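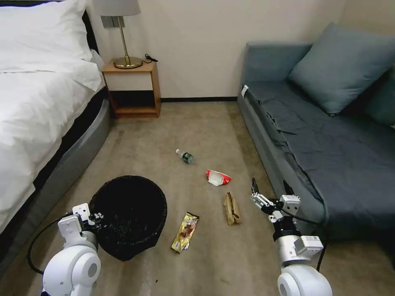
Leonilde Sampaio and Armindo Rebelo
Thursday, April 30, 2020

4. What the letters say

I came to the Dolska talks expecting a row over borders, and what I got was a row over fish! We read 391 letters between the two foreign ministries, and 20 of them mention the frontier at all (Armindo made me check twice). The rest is quotas, harbour fees and who gets to chair the next meeting.

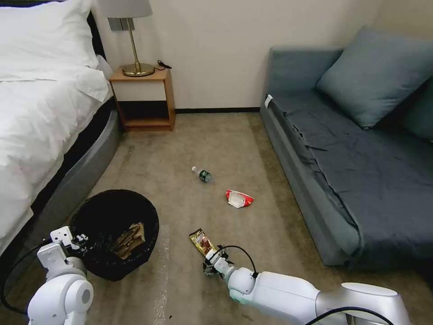
Figure 3. Bedside table and lamp between bed and couch.

Aguiar reads the August letters as a climbdown by Irden. I'm not so sure – the tone softens, yes, but the demands stay put, and the Veloso note repeats them nearly word for word. I come back to that note in section 5.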